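3 min read

Search products, manuals, firmware

Inholm 2 Rooftop Radio Kit

The Inholm 2 is a subscriber radio for people who live where the cable company stopped digging. You bolt it to the eave, point it at your provider's tower, run one cable down the wall, and plug that cable into whatever router you already own and complain about.

Sturnevell has been making fixed wireless gear for small internet providers long enough to have strong feelings about trees. The first Inholm was a good radio in a bad box. It held a link through sleet, but the mounting bracket needed three hands and the little rubber door over the Ethernet port fell off if you looked at it. We heard about the door. We heard about it from Borislav Karagiannis, who installs for a provider up the valley and mailed us an envelope full of them.

So the door is gone. The port now faces down, behind a threaded collar that a person in gloves can turn. The bracket fits a standard mast or a flat wall, and it tilts on one bolt. Use a half-inch wrench. The wrench is not included, and you already have four.

What you get in the carton

Radio with built-in antenna, mast and wall bracket, indoor power injector, ground wire, a short patch cable for the router side, and a setup card. The long outdoor cable is sold by the foot because every house is a different height and every customer guesses low.
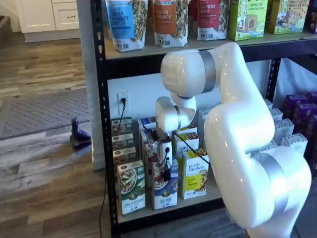

White robot arm at the cereal shelf.

Range and speed

We are supposed to print a big number here. With a clear view of the tower, the Inholm 2 will hold a link at about 5 miles, and the speed you see at the kitchen table depends on the plan your provider sells you and how many of your neighbors bought the same one. If there's a hill in the way, the hill wins. A row of bare maples in winter may look like a clear view. Come back in June and check again before you drill.

Aiming is done from a phone browser. Join the radio's own setup network, open the address printed on the card, and swing the unit slowly until the bar stops climbing. Doina Hoxha on our support desk would like us to repeat "slowly." Tighten the bolt, then look at the bar once more, as tightening likes to nudge things.

Works with

Berisha tower sectors on current firmware, and the older Tronometti sectors if your provider has loaded the compatibility patch. Ask them first. If the person on the phone has never heard of the patch, ask for the person who climbs the tower.

It won't talk to first-generation Inholm backhaul units. We tried for most of a year and have stopped being sad about it.

From the field

"Put up two of these in a windstorm and went home for lunch. The collar is better. The setup card is still too small to read on a ladder." Haris Lazarević, installer

The card is now bigger.

Ordering

Part number 3602. Sold singly to homeowners and by the case to providers, with case pricing from Ljubica Vidmar in sales. Two-year warranty covering weather, manufacturing faults, and one honest drop. Lightning is between you and your insurer, so please use the ground wire.

Spec sheet and mounting template last revised 3 Mar 2025. Print the template at full size, or your holes will be very neat and in the wrong place.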